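Equipment Planning Officer (Robotic Handling)
Inetitz, Brenen site
Full time, fixed term, 18 months

Inetitz is recruiting a planning officer for the Gondik programme, which covers the purchase and upkeep of robotic handling cells for cloth and other soft goods. The post sits between the engineering group and the purchasing office.
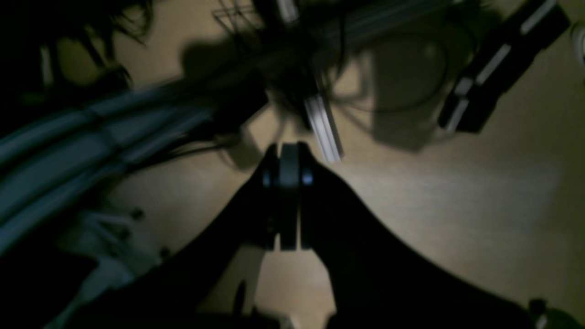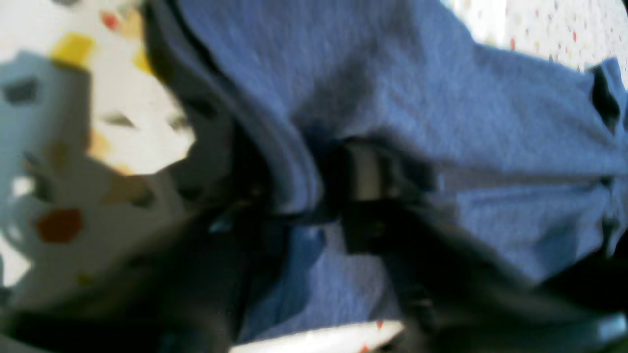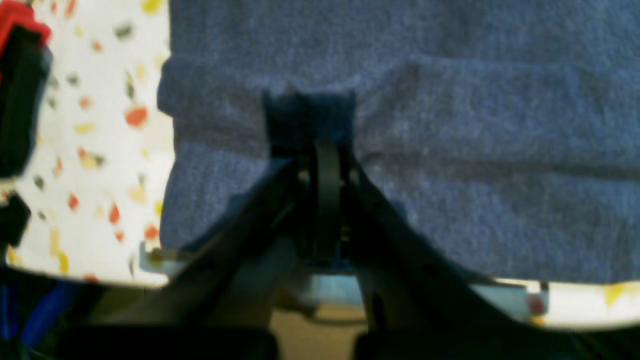
Purpose of the post

The programme runs two-fingered grippers on folded and crumpled cloth. Wear parts, cabling and work surfaces are at present ordered by individual engineers as the need arises. From May these orders will be placed against a single equipment plan, and the post holder will write and maintain that plan.

Main duties

Keep the equipment register, currently 3081 lines, and correct it where part numbers have been superseded.
Prepare the yearly budget for grippers, jaw pads, wrist cameras, cable sets and aluminium profile.
Obtain and compare quotations. Any single item above £2000 needs two written quotations and a short technical note.
Set reorder levels for parts with long lead times – jaw pads and cable sets in the first instance.
Work out the whole-life cost of each cell, including spares, servicing, calibration and disposal.
Agree delivery and installation dates with the Malinowski building, where floor loading and power supply limit the number of cells that can be fitted.

Requirements

Experience of buying or planning technical equipment in a laboratory, workshop or factory.
Ability to read a mechanical drawing and a parts list without help.
Good working knowledge of spreadsheets. The register is due to move to a database during the contract, and experience of a similar transfer would be useful.
Clear written English.

Programming is not required. Knowledge of end effectors, cable routing or textile handling is an advantage, and training on the cells is given during the first month.

Terms

The post reports to Celina Olszewski, head of equipment. Hours are standard office hours, with an early start at 7.30 am when deliveries are booked. Some lifting is involved – a trolley and hoist are provided.

How to apply

Send a CV and a covering letter of no more than 2 pages to Aleksandra Sikora in the purchasing office. The letter should describe one equipment budget you have prepared, the main assumptions in it, and how far the final spend differed from the plan. Shortlisted applicants will be asked to cost a small spares list as part of the interview.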